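Lacerda Opera Recordings: README

Version 3, January 20, 2020
Maintainer: Jinfeng Shi

Audio and program notes from regional opera performances, digitized from cassettes and from one reel that smelled of vinegar.
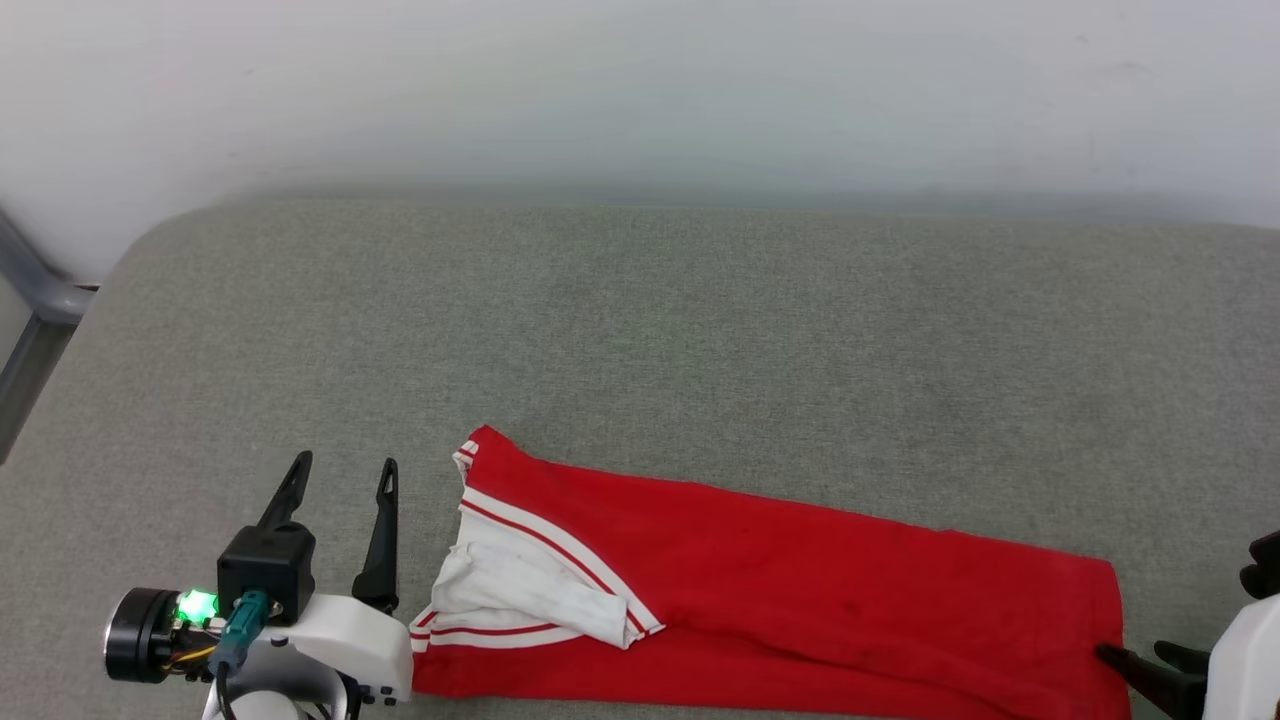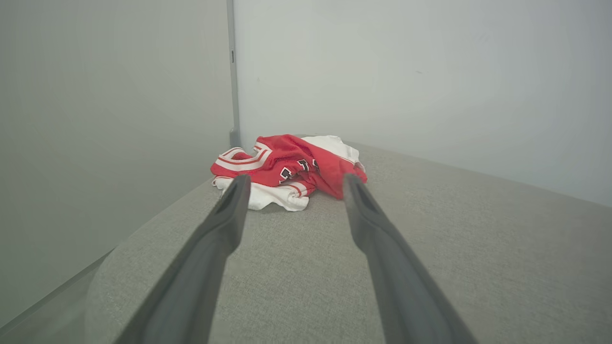
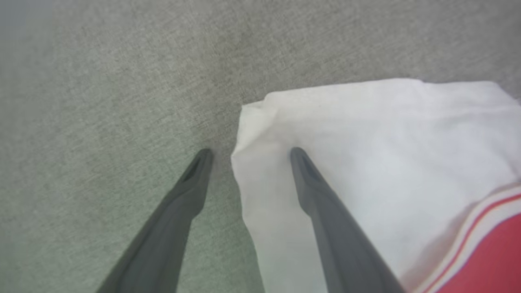
Cloth and gripper fingers, three views.

What you get

70 recordings, one folder each. Every folder has a WAV file, a text file of the program notes, and a file called cast.txt, which is as accurate as the program was. Singers swapped roles at short notice and the printer was rarely told.

Titles

Romanized without tone marks. The same play may turn up under two titles, sometimes on two sides of one cassette. We kept both. Use the play_id column in index.csv if you want to sort them out, and send us your results if you succeed.

Known problems

Folder 30 runs fast. The deck was tired, and correcting the pitch made the flute sound worse.
The Carkeo tapes have applause trimmed off by the original owner, who evidently had opinions.
Gongs clip. They clip everywhere. Lowering the gain will not bring them back.

Software

Transfers were made with Brunivari. The old Arkico project files are in /legacy and open in nothing we own.

License

Free for study and teaching. For broadcast, write first. Replies are slow in October, when the touring season starts and the maintainer is backstage holding somebody's beard.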